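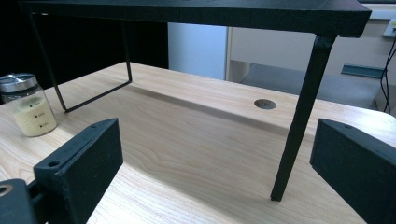 Desk set: jar on the left, riser leg between the fingers.

Handgate chores, README and data card
Last edited 1/6/20
Maintainer: Ramesh Pathak

Hi, and thanks for downloading. I keep getting the same question from people who find this set, and it's some version of "so can a robot tidy my house yet?" My answer is no, mine can't, though it can do a few bits of a tidy-up if you set things out nicely for it. If you only came for that, you can stop reading! Everyone else, please at least look at the part on known problems before you train on anything.

What's in it

Handgate is a collection of short recordings of small chores, done by a person holding a gripper tool with a camera on it. We do the chore with the tool, the camera sees what the fingers are doing, and a robot arm with matching fingers gets to learn from it later. There are 1,653 recordings in the full set. Seema Bhardwaj and I made nearly all of them over one very long winter, she at the Bhardwaj shop (her family repairs sewing machines and has more little drawers than anyone I know) and me mostly at home.

The chores come in four groups:

kitchen - putting away cutlery, lids on and off, wiping
desk - moving jars, mugs and small stuff on, off and under a riser
laundry - towels and socks, no shirts, please don't ask about shirts
shop - sorting screws into trays, hanging tools, fetching parts from drawers

Each recording gets its own folder with the video, the tool positions, how far open the fingers are, and a plain text note saying what we were trying to do. The notes are written the way we talk, so "stick the jar back by the wall end" is a real note. I started cleaning these up and then stopped. People asking a robot for help at home are going to talk like that too.

The desk group, in more detail

I'm giving this group its own section as it's the one people use most, and the one I'm fondest of. We shot 195 desk recordings and kept 173. The others were thrown out for position tracking that wandered off, or for me forgetting to write the note and then not remembering what I'd been up to.

It sounds like the easiest chore in the world. Pick up a jar, put it under the shelf, done. You or I would do it while on the phone. For the arm it's a whole string of headaches. The riser stands on thin wire on one side and a thicker square leg on the other, both dark, and there's not much to tell a camera how far away a skinny black rod is when what's behind it is almost black as well. The top of the riser throws a wide shadow across the wood, so the desk changes color halfway through a reach. Glass is glass. A jar full of pale yellow grains at least has something for the camera to look at, and the metal lid catches the light along its rim, which helps some days and wrecks things on others.

And then there's the leg. With the fingers spread wide you can have the leg standing right in the space between them, and a person holding the tool just knows not to squeeze there. The model had no such idea. In early training it would go for anything upright and narrow, and a riser leg is very upright and very narrow. We went back and recorded more approaches that pass close to the leg and carry on without closing. If you're making your own set, do this early. I wish I had.

How the arm did

We run everything on a Troltex arm, second-hand, bolted to a table in the back of the shop. Here's where I think it stands, in my own unscientific words.

Cutlery into a drawer organizer: pretty good. Forks and spoons go where they should, and it's slow enough that you can make tea while it works. Teaspoons that are nested together come out as one thick teaspoon.

Jars on the open desk: good. I'd trust it with a plastic jar. I'd trust it with a glass one if I were standing there.

Jars under the riser: not there yet. It gets in fine more often than not, but coming back out it likes to lift too soon and knock the underside of the shelf. A person feels the first tiny bump and dips the hand. Our arm has no touch sensing at all and finds out late.

Lids: it can take off a loose one. A lid somebody has tightened properly is beyond it, and I'm not sure more recordings would change that. I think it needs a second arm to hold the jar.

Towels: folds in half, yes. Folds in half again, sort of. Seema calls the result a "suggestion of a towel" and she's being kind.

Screws into trays: the best of the lot by a long way. The light in the shop never changes, the trays never move, and she has let it run during working hours with customers at the counter. So if you ask me whether machines are ready for chores, I'd say the shop floor is ahead of the house, and I'd bet on it staying ahead for a good while. A bench stays put. A desk at home has cables hanging down behind it, a different mug on it every morning, and somebody who moved the lamp.

Known problems

Hands. It's almost all my right hand and Seema's right hand. If your robot has to reach from the left, the set will be less use to you.

Dark fingers on dark things. The fingers on our tool are a dark charcoal green and they get lost against black objects. You'll notice this when the riser leg sits close to the right finger. I tried tape on the tips in a handful of kitchen recordings (marked "tape" in the note) and never made up my mind about it.

Cropping. Objects are often partly out of view, sometimes right from the beginning. I left these in on purpose. A camera that close to the work is going to miss half a jar now and then, and a model that panics about it is no good to anybody.

Too few failures. We tidied away most of our fumbles in the first months, and I regret that now. The later recordings keep them, with "oops" in the note so you can search.

One house, one shop. Please don't write that your model works "in homes" after testing on my desk. It's one desk!

Getting the files

The whole thing takes up over 98 GB unpacked, so check your disk first (I didn't, on my own laptop, and had an annoying evening). The desk group can be fetched by itself and is the one I'd start with. There's a small script called worar that goes through a folder, checks that the video and positions line up, and grumbles at you if they don't. Named after nothing, it was the first word that wasn't taken. Run it once after you unpack. If it grumbles about a kitchen recording with "tape" in the note, ignore it, there's a known mismatch in the first second or so and I haven't fixed it.

Using it

Use it for research, teaching, hobby arms, whatever you like. Please say where you got it, and please don't pass on a changed copy under the same name. If you do something with the lids I'd really love to hear about it - I've been stuck on those for ages.

What's next

The plan is a second release in April with more riser recordings, mostly the coming-back-out part, and some left-handed ones if I can talk my neighbor into it. Seema wants to add drawers that stick. I'd like to have a go at a proper messy desk, with the cables left where they are and nothing lined up beforehand, and see how badly it goes.

Bugs and odd notes go to me. Questions about the shop group go to Seema, who answers faster than I do anyway.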